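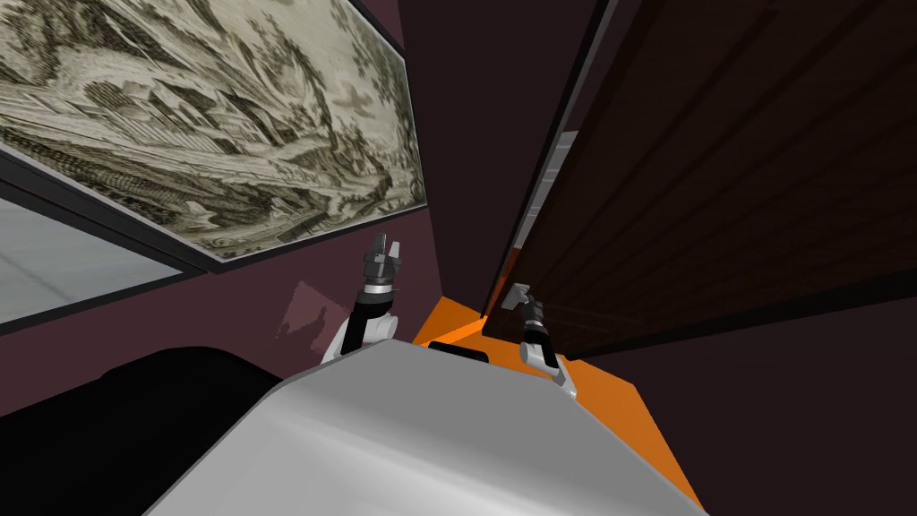
Breadcrumb: Courses > Service Robots > Module 3 > Handout: The Door Fault

Print this page | E-mail this page

1. What this handout is for

In the lecture we spoke about faults that do not stop the robot. The present case is one of them. It comes from our simulated apartment, where a robot with two arms must open a dark wooden door beside a maroon wall with a framed engraving on it. Please read sections 2 to 4 before the exercise in March, and bring your own log from the Trosby simulator.

The case was prepared by Keabetswe Swanepoel and Bheki Khumalo. Mistakes in the English are mine. - Detlef Sperling

2. The task

The robot has to bring the right gripper under the handle, close it, turn and pull. The left arm has no work in this task. It should stay in its parking position, low and near to the body, so that it cannot touch the wall.

The planner is Plineck, with the settings we used in Module 2. The door model was new. It was taken from the Hadano set of household objects, and the students had not tested it alone before they put it into the room.

3. What went wrong

In the first runs the door opened well. Then Keabetswe changed the start position of the base, and in the next series the left arm went up together with the right one. You can see both arms raised, nearly parallel, with the left gripper open and pointing upward just below the engraving. The right gripper is near the handle, so for the task program everything was in order. It only asks where the right hand is.

No alarm came. The collision check was active, but the engraving was loaded as decoration, and decoration has no collision shape in our room file. The arm could pass through the frame of the picture and the program would report success. In the real apartment there would be broken glass on the floor, and possibly a damaged wrist.

The log of the bad series showed this:

limit for contact force, right arm: 900
limit for contact force, left arm: not set
highest value, right arm: 800
highest value, left arm: no data
result: success

The values are in the internal units of the simulator, please do not convert them to newtons.

Look at the line "no data". Two students read it as zero and wrote in their report that the left arm had touched nothing. This is a wrong reading. The arm was not measured, and we cannot say from the log what it touched.

4. The cause

Bheki found it after 2 evenings. When the base position is changed, the planner makes a new start posture for the whole body. The parking command for the left arm was given once only, at the loading of the room, and it was not repeated. The left arm then took the posture of the right arm as a default, with a small shift. Ruan Tshabalala had seen the same behavior in an older version and had written a note, but the note was in the folder of another course.

We have therefore one direct cause (the lost parking command) and two weak points which hid it: the missing force limit and the decoration without collision shape. In your report keep these separate. Many reports mix them, and then the repair is done in the wrong place.

5. Repair

a) Send the parking command after every change of the base, and wait for the confirmation.
b) Set a force limit for each arm, also for the arm which does nothing.
c) Give a collision shape to all objects on the walls. A simple box is enough.
d) Let the result be "failed" when any value in the log is missing.

Point d) was disputed. Grímur Bjarnason argued that it makes too many failed runs in the beginning and people will switch it off. I have kept it in the list, but his objection is a good one and we will discuss it in the group.

6. For the exercise

Repeat the run with the changed base position, first without any repair, then with only point b), then with all points. Write down for each run what the log says and what you see in the viewer. If the two do not agree, write this also - it is the part I read first.

Reports of 3 pages at most, to the course mailbox. The room file is in the folder "Tshabalala", together with the old note.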